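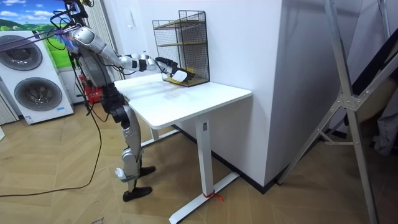

The right hand goes into the bottom shelf, with the small yellow object just under its fingers. Photo: Sena Yakubu

The first thing anybody says to me at the Gomside College robotics club is "mind the cable," and I step over it feeling very pleased with myself and then catch my heel on it anyway. No harm done. Kwabena Eshun, who is holding a laptop in one arm like a baby, waves me toward a spot by the wall and tells me I've arrived at a good moment, which I later learn is what he tells everyone.

They're doing shelves. They have been doing shelves since August, and if you want to start an argument in this club you only have to ask which shelf is hardest. I would have guessed the top one (I'm five foot two, I have feelings about top shelves). Wrong! The bottom shelf is the monster. To get a hand in there you have to come in low and almost flat, with a board right over your knuckles and another one right under your fingertips, and the mesh on both sides waiting to snag you. The middle shelf has the same problem but at a friendlier height. The top shelf is open to the sky and everyone on the team refers to it as "the free one."

The club has 5 regular members and a robot they call Dolletti. I asked where the name came from and got three different stories, one of which involved a sandwich shop. It's a full-on humanoid, silver and white, legs and all, and I have to admit that I'd pictured something smaller. When I signed up to write about a college club I was thinking of those little wheeled things that bump into a wall and turn around. Dolletti is not that. It stands up next to the desk and reaches across it, and the arm comes out nearly level, all shiny segments and black joints, and for a second you get the same feeling you get when someone at the dinner table leans over you for the salt.

I loved the tassel, by the way. There's a little blue, pink and white tassel hanging up among the cables, and Raíssa Andrade saw me looking at it and said, "That stays on." So it stays on.

Raíssa runs the motion side of things, meaning she decides how the arm gets from where it is to where it ought to be. She's a third-year who came over from civil engineering because, in her words, bridges don't do anything once you've finished them. She talks very fast and draws in the air. For the bottom shelf she draws a kind of flattened hook: forward, down, forward again, then hold. The hold is the part she's proudest of. Early on they had the hand close as soon as it arrived, and it kept closing on mesh. Now it waits a beat, checks where it is, and then the fingers come in.

"How long is a beat?" I asked.

"Ooh," she said, and looked at Kwabena, and the two of them went off into a conversation I couldn't follow and I ate a granola bar.

The thing they're getting ready for is the Agyeman Cup, a student contest where each team gets a set of shelves, a mixed bag of small objects and 300 seconds. Your robot has to take out what the judges call for, from whichever level they call for, and put it down on the table without dropping it or dragging the shelf along for the ride. You lose points for touching the mesh. You lose a LOT of points for knocking the unit over, and last year somebody did (a different college, and I've been asked very nicely to leave their name out of it). Teams can talk to each other during a run but can't touch the robot.

Gomside came ninth last time. This year they would like very much to come sixth. I thought that was charming until I found out sixth is the last place that gets invited back for the spring round, at which point it made perfect sense.

I got the rules secondhand, mostly from Drahomíra Trnka, who teaches the course the club grew out of and still turns up most evenings around half past six with her coat on, announcing that she can't stay. She stayed two hours the night I was there. Drahomíra's big idea is that students should have to write down what they think the robot will do before they let it do it. There's a notebook for this. It's a very ordinary spiral notebook and it is treated like a holy relic, and I was allowed to turn the pages myself only after I'd put down my coffee.

Some entries, copied with permission:

"Will reach too far. Will touch back mesh with middle finger."

"Fine on middle. Bottom I don't know."

"Bottom: thumb???"

"I think it's the table. Somebody lean on the table."

That last one is in Sena Yakubu's handwriting and it turned out to be the cleverest thing anybody in the club said all month. They'd been chasing an error in the arm for ages, a tiny one, a miss that was never quite the same twice. Sena leaned on the edge of the standing desk and watched the shelves shift. Not much, she says, you had to get your eye right down to it, but they shifted! The desk has one main column and the shelves sit way out at the end, so of course a bit of weight in the wrong place gives you a wobble. Everybody had been leaning on it. Everybody had been leaning on it while squinting at the hand and complaining that the hand was off.

So there's a new rule about elbows now. I broke it twice.

Sena's own job is the hand. It has black fingers and a white palm, and she talks about it the way my sister talks about her horse. She can tell you which finger is "shy." She has a box at home full of small things she's picked up for practice, erasers and bottle caps and bath toys and so on, and she's worked out that the worst object for any team to get is something light with no flat sides, since it scoots off the minute you brush it. Naturally she practices with those more than with anything else. Her record of grabs is up to 2,000 attempts, which includes the bad ones, and she was firm with me about including the bad ones.

The software that ties it all together was written by Kwabena Laryea. Yes, there are two Kwabenas. The club gets around this by calling them Eshun and Laryea, except when something goes wrong, and then it's just a shout of "Kwabena!" and both of them look up. Laryea's program is called Gurnano and he would like it known that he didn't choose the name either. He's the quiet one. He sat on the floor, on those nice slanty wood-look tiles, with his back to the wall, and for the first hour the only thing he said to me was that I was standing in the spot where the cable wants to go.

But then we got onto the subject of stopping, and he lit up. Anybody can get a robot to start, he said. He'd spent most of his time on getting it to stop well, to feel that the hand's met something it shouldn't have and just quit, right there, with no jerk and no bounce. He had Eshun hold a piece of foam out where the hand was going to pass. The hand came in, met the foam, stopped. Laryea nodded, wrote something down and went back to being quiet. I'd have been doing laps of the room.

We did a practice round toward the end of the evening with me as judge. I had a stopwatch and everything. I called middle, top, middle, bottom, in what I hoped was a stern voice, and the team stood in a row with their hands behind their backs (the elbow rule again). Top was easy, as promised. The first middle went fine. The second middle clipped the mesh with a sound like a spoon on a fence, and Raíssa said a word in Portuguese that Drahomíra pretended not to know.

Then bottom. The arm went out, flattened, slid in under the board. There was the hold. It's a very long hold when you're the one watching it! I could hear Eshun breathing through his nose. The fingers closed, the hand backed out the way it had come, and it set the thing down on the desk so gently I forgot to stop the clock.

They scored it themselves afterward, from the notebook and the log, and came up with 70 points. I said that sounded great. Sena said it was four short of last year's sixth place, and could we go again, and would I please remember the stopwatch.

We went again. Drahomíra still had her coat on.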